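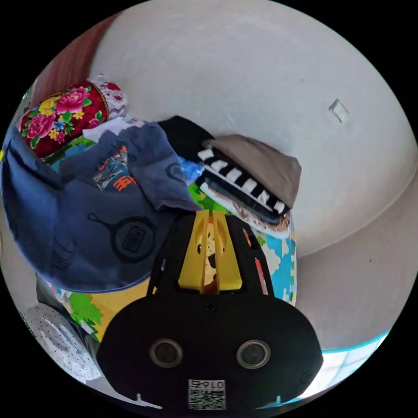

Cartoon print in green, yellow and light blue

Dalgleish 3 review: a home server backup tool I've finally stuck with

I've been running Dalgleish on the little Debian box under my stairs for a few months now (previously Rodby, which I never got on with), and I like it a lot more than I thought I would!

Setup was a doddle. One package, one config file, and it found my shared folders by itself. The first backup was 546 GB and ran overnight without a grumble, then the daily ones after that finish before the kettle boils. Restoring is lovely too – you pick a date, tick the folders and off it goes. I pulled back 161 photos I'd deleted by mistake in March and every one opened fine.

Now the moans. The web page listens on port 3000, same as my wiki, and the setting to change it is buried at the bottom of the config file. The logs are far too chatty as well. And if the disk fills up you just get "error 765", with no mention of the disk at all, so I spent an evening poking at permissions like a fool.

Email alerts work, but only after a restart. Flonness does that bit better, though it wants a monthly fee and I'm too tight for that.

Four stars from me. If they sort out the error messages I'll happily make it five.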